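Tunum Side Table, White: Assembly and Care Guide
Section 3. Fitting the legs

3.1 Before you start

The Tunum side table is supplied as one molded plastic top and four tubular legs. The legs push into round sockets at the corners of the underside. No glue is used at any point in this section.

Set aside a flat work surface larger than the tabletop and cover it with a cloth. The finished face of the top will be in contact with the surface for the whole of this section, and it marks easily. A dark cloth makes stray plastic trimmings easier to find.

Keep the legs on the same surface, within reach, and do not stand them against a wall.

CAUTION: Do not assemble the table on bare concrete, tile or gravel. Scratches to the finished face are not covered by the Dilgate warranty.

3.2 Preparing the top

1. Lay the top on the cloth with the ribbed side facing up.

2. Check that the outer rim is intact on all sides. Small marks on the ribs are left by the mold and do not affect strength.

3. Look into each corner socket. Remove any loose plastic with a dry cloth. Do not use a knife inside the socket.

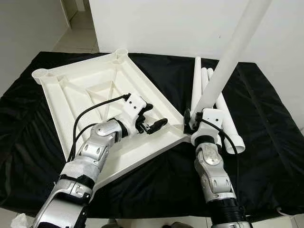

4. Turn the top so that the corner you are working on is nearest to you. Reaching across the top to fit a far leg puts the load on the rim and may tilt the leg in its socket.

5. Wipe the end of each leg. Dust on the leg end is the usual cause of a tight fit.

NOTE: The four legs are identical and can go in any corner. If one leg is shorter than the others, stop and contact the supplier. Quote part number 3654 for a single leg or 1520 for a complete set.

3.3 Inserting the legs

1. Hold the leg with one hand near the socket end and the other hand halfway along.

2. Place the end of the leg squarely in the socket. The legs spread slightly outward when fitted, so follow the angle of the socket and do not force the leg upright.

3. Press down and twist a quarter turn in either direction until the leg stops moving inward.

4. Repeat for the opposite corner, then for the remaining two. Working diagonally keeps the top flat on the cloth.

Legs that have been stored in a cold garage or shed can be stiff to insert. Bring them indoors for 3 hours before assembly. Do not heat them with a hair dryer or in hot water.

3.4 Removing a leg

Grip the leg close to the socket, twist, and pull in line with the leg. Never rock it from side to side. A leg that will not release by hand can be turned with a Frandsen strap wrench. Metal-jawed tools will cut into the tube.

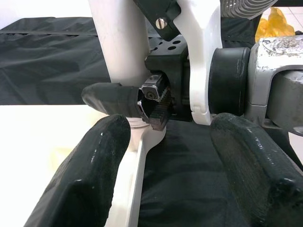
Zsófia Bognár commented on the online edition of this guide that a strip of rubber glove wrapped twice around the tube gave her enough grip to do without a wrench, and that the leg came out clean. This method is acceptable. Use dry rubber only, and remove all of it before refitting the leg.

CAUTION: Do not apply oil, wax or silicone spray to the sockets. A lubricated leg can drop out when the table is lifted.

3.5 Checking the fit

1. With the table still upside down, pull each leg gently in line with its socket. It should not move.

2. Look along the table from one end. The legs should lean outward by the same amount on both sides.

3. If a leg leans more than its neighbor, remove it as described in 3.4, turn it half a turn and refit it.

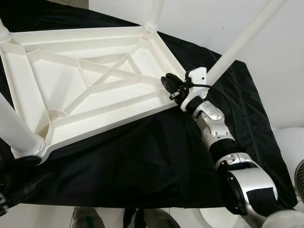 3.6 Turning the table over

1. Clear the area around the table.

2. Hold the top by two opposite edges. Do not lift by the legs.

3. Roll the table onto one long edge, then lower it onto all four feet together.

4. Press down on the center of the top with both hands. Any leg that was not fully home will seat itself at this point.

The maximum load is 18 kg, spread evenly. For use on grass or decking, fit Maver foot caps as described in Section 4.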